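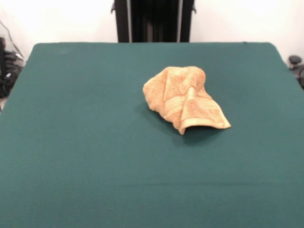 My mother folded a towel in thirds lengthways and then in half and half again, and if you put one in her airing cupboard with the edges facing out she would come along later, without a word, and turn it round. I grew up thinking of this as simply the way towels were. It took a marriage, two flats and a great many damp mornings to persuade me that there were other ways to live, and I would like to spend a little while this afternoon speaking up for one of them, the towel that has been put down in a heap and left there for a bit.

I should say at once that I am fond of a folded towel. There is a pleasure in opening a cupboard and seeing the whole lot stacked like loaves, and when we have people to stay I still do the thirds and the halves and put a pair at the foot of the bed, because my mother would know somehow if I didn't. What I've gone off is the idea that a towel is only respectable when it is folded, and that every minute between the line and the shelf is a sort of lapse.

The other evening I had a peach-coloured one on my mind, an old bath towel of the kind that was in every bathroom when I was first married. You will know the sort. It has the flat woven band across the middle where the loops stop and the cloth goes smooth and a bit shiny, and the band never behaves. On a folded towel it sits there like a ruled line, and I can take it or leave it. Let the same towel fall in a bundle and the band goes wandering off over the humps and round the corners, and for the first time you notice that somebody at a mill decided to put it there. I find I like towels much better when I can see that. A colour like that does well in a heap too, pale on top of the folds and deeper down inside them, where a flat stack would give you the one shade and be done.

My neighbour Jarmo Tuominen disagrees with nearly all of this. He is a careful man who did his national service a long time ago and still makes a bed you could bounce a coin on, and he tells me that a towel left in a bundle is a towel that will smell by supper. On this he is quite right if the towel is wet, and I want to be fair to him. A wet towel wants hanging up, spread out over a rail with air on both sides of it, and I have no romance to offer about damp heaps on bathroom floors. I have lived with teenagers. But we weren't talking about wet towels, we were talking about dry ones waiting their turn on the table, and there I think he is fussing.

The table matters more than people suppose. For years I folded on the bed, which is too low and too soft, and everything slid into the dip in the middle. Then I inherited my aunt's big card table, with a green cloth top, and I have sorted the washing on it ever since. Felt is a lovely thing to fold on. It holds the towel just enough that a corner stays where you put it while you go and find the other one. It does collect fluff, I'll grant you — I go over it with a damp hand every so often — and my aunt, who played whist on it with real ferocity, would be horrified. But she isn't here, and the towels are.

I once went to a talk at the library in Filtgate given by a woman who folded things for a living, or rather taught other people to. She had a system, and the system had a booklet, and the booklet had in it 498 steps for the whole of a household, from dusters up to winter curtains. I counted nothing myself, the number was printed proudly on the front. She was a kind person and very quick with her hands, and I came home full of resolve and did all our flannels into little upright parcels. They looked a treat. By the end of the week we had all got used to pulling one out and knocking over the rest, and the parcels went the way of the bread machine.

What I took from that evening, in the end, was how much of the talk was about being finished. Everything was to be done and put away so that one could get on. But in my house the washing is never finished. There is always one thing in the basket and another on the line, and somebody has just got out of the bath. If I can't be easy in my mind until the last towel is squared off, I shall never be easy, and I would sooner make my peace with a peach-coloured lump on a green table and go and put the kettle on.

My husband Erik has his own method, and I mention it only because it has survived thirty years of my opinions. He takes the towel by the middle, gives it one shake and puts it on the shelf more or less as it lands. I used to redo them after him, just as my mother redid mine, until one September when I had my arm in a sling and had to leave them be. The door still closed. The towels dried us all exactly as before, and I thought they even felt a little softer, though I dare say that was the tablets.

So if you have one lying about as you read this, with its hem turned back and its band gone crooked, I'd leave it a while longer. Have your tea. It will fold just as well at six o'clock as it would at four, and if your mother taught you thirds, then by all means do it in thirds.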